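Relatório final da unidade curricular de Projeto em Design de Interiores
Bancadas de cozinha: o que as pessoas dizem que querem e o que depois fazem com elas
Entregue em junho

1. Ponto de partida

Quando escolhemos o tema, a ideia era estudar ilhas de cozinha. Os catálogos que consultámos prometem que a ilha é o coração da casa, o que, depois de um semestre de trabalho, nos parece um exagero de anatomia. A ilha é sobretudo o sítio onde se pousa o correio. Mas para escrever isto num relatório convinha ter dados, e foi assim que acabámos a fazer um inquérito.

O projeto tinha dois objetivos: perceber que critérios pesam na escolha de uma bancada e comparar esses critérios com o uso relatado pelas mesmas pessoas. Havia um terceiro, sobre a ergonomia das alturas, que foi abandonado por falta de tempo e de uma fita métrica em condições.

2. Método

O questionário foi distribuído em papel à porta da cantina e também por via eletrónica. Imprimimos 600 exemplares, número que na altura nos pareceu prudente. Recebemos 109 respostas válidas. As folhas que sobraram têm servido de papel de rascunho ao grupo e vão continuar a servir até ao fim do curso.

Além do inquérito, visitámos 4 cozinhas de habitações ocupadas, com autorização dos moradores, e passámos uma tarde no salão de exposição da Broklow, onde nos deixaram tocar em tudo e nos perguntaram três vezes se íamos comprar alguma coisa.

A amostra não é representativa. Quem responde a um inquérito sobre bancadas à porta de uma cantina ou gosta muito de bancadas ou está numa fila muito comprida. Assumimos esse enviesamento e seguimos em frente.

3. Resultados do inquérito

O critério mais apontado foi a resistência às manchas, seguido do preço. A aparência ficou em terceiro lugar, resultado em que não acreditamos. Nas perguntas abertas, as mesmas pessoas que tinham posto a aparência no fim da lista escreveram parágrafos inteiros sobre tons de madeira, incluindo uma distinção entre «castanho-avermelhado» e «avermelhado-castanho» que o grupo discutiu durante mais tempo do que gostaria de admitir.

Quanto ao uso, a preparação de alimentos aparece à frente, mas por pouco. Logo a seguir vêm trabalhar ao computador, dobrar roupa e uma categoria que tivemos de criar à pressa, «coisas que ainda não têm lugar». Nas visitas confirmámos que esta última está subestimada. Numa das cozinhas, a área livre para cortar legumes correspondia ao tamanho da tábua, e a tábua estava encostada à parede.

4. Materiais comparados

Olhámos para três famílias: madeira maciça, pedra e laminados.

A madeira agrada a quase toda a gente até ao momento em que se fala de manutenção. Precisa de óleo com regularidade, não gosta de água parada e regista fielmente a vida da casa, a começar pelo primeiro tacho quente. Os inquiridos que já têm madeira foram os mais satisfeitos e também os que mais se queixaram. Pusemos a hipótese de ser afeto.

A pedra aguenta quase tudo, mas pesa, e a obra tem de contar com isso. O orçamento da Virk para a nossa ilha de referência em granito ficou em 588 euros por metro, sem transporte. O grupo agradeceu e mudou de assunto.

Os laminados são a opção mais barata e a que mais evoluiu. Os acabamentos da linha Ullasia imitam o veio da madeira com bastante competência. A imitação denuncia-se nas arestas e na repetição do padrão: quem encontra o mesmo nó duas vezes no mesmo tampo nunca mais vê outra coisa.

5. A proposta

Com base no que recolhemos, desenhámos uma ilha a que chamámos Alia. Tem duas zonas: uma para cozinhar e outra, ligeiramente rebaixada, para o correio, as chaves e o resto. Em vez de combater a desarrumação, demos-lhe morada. Na apresentação intermédia disseram-nos que isto era «desistir com elegância», comentário que incluímos com orgulho.

O desnível entre as zonas obriga a uma junta que acumula migalhas. Experimentámos três perfis em maquete, à escala reduzida, com pão ralado. Nenhum passou. Escolhemos o que se limpa com menos palavrões.

6. Limitações e trabalho futuro

Faltou acompanhar o uso ao longo do tempo, faltou testar a altura da zona rebaixada com pessoas sentadas e faltou falar com quem instala as bancadas, que teria certamente opiniões. Quem quiser continuar o projeto pode pedir-nos a tabela das respostas. Também temos folhas impressas.

Anexo A

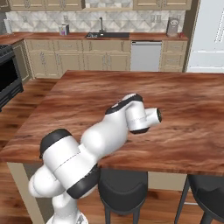
Figura A1. Ilha de cozinha com tampo de veio de madeira castanho-avermelhado e braço robótico branco e preto (imagem gerada por computador).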